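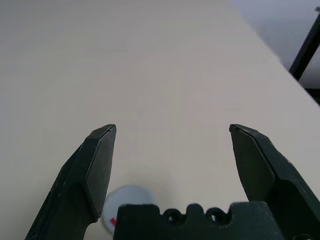 Feb 27, 2018. Stain removers, round two

Carrying on from the linseed oil mess. Zaid Akl wants a yes or no on whether we switch the whole shop over to the Treden paste. My answer so far is no, or at least not on this evidence.

What the tin claims: lifts oil, ink, coffee and "most dyes" from sealed and unsealed surfaces in 3 minutes, no rubbing. I don't believe "no rubbing" from anybody. The Nollar spray said the same and I had a sore wrist by lunch.

Test pieces were offcuts of the pale board, one set sealed and one bare. Four stains on each: linseed oil, ballpoint, black coffee, red food dye. Left to sit for 40 minutes, then cleaned. Plain dish soap and warm water as the comparison, which the Treden people never seem to include in their own tests.

Sealed pieces first. Coffee came off with everything, soap included, so that tells us nothing. Oil came off with the paste and with soap, though soap took two goes. Ballpoint went faint with the paste and stayed put with soap. That is one real win for the paste and I'll give them that. Dye was a draw.

Bare pieces are a different story. The paste pulled the oil up nicely and left a ring where it had been sitting. Zaid says the ring will dry out. Maybe. I have heard "it will dry out" about every ring in this building. Setting the pieces aside on the rack, label side up, and we look again before anybody orders a case.

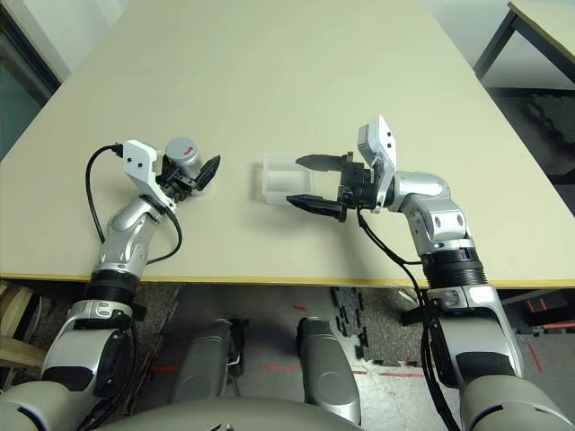
Old recipes

Zaid also brought in a photocopied page from a 1979 household handbook, much loved by his aunt, that swears by cornstarch and patience. Sprinkle, leave overnight, brush off. I rolled my eyes, then tried it on one spare bare piece with an oil spot, left since yesterday. The spot is smaller and paler. No ring. Cost next to nothing.

Before anyone gets excited: one piece, one spot, and I didn't weigh the oil going on. It could have been a lighter drip than the others. I also can't say how much of that would have happened with no cornstarch at all, because like a fool I didn't leave a bare spot alone next to it. Do that next time.

Money

Skadport quoted 22 dollars a tin for the Treden paste. Esposito sells the dish soap by the jug and we already buy it. If the paste only beats soap on ballpoint, then we are paying 22 dollars a tin to be careless with pens.

To do

Repeat the bare set with measured drops, same dropper for all.
Leave one oil spot untreated as a check.
Ask Skadport what is in the paste. The tin says "plant-based cleaning agents" and that could be anything.
Check the ring under the side lamp as well as the overhead one. Zaid only looked under the overhead.
Find out whether a new coat of sealer will take on a spot where the paste has been. If it won't, the rest of this doesn't matter.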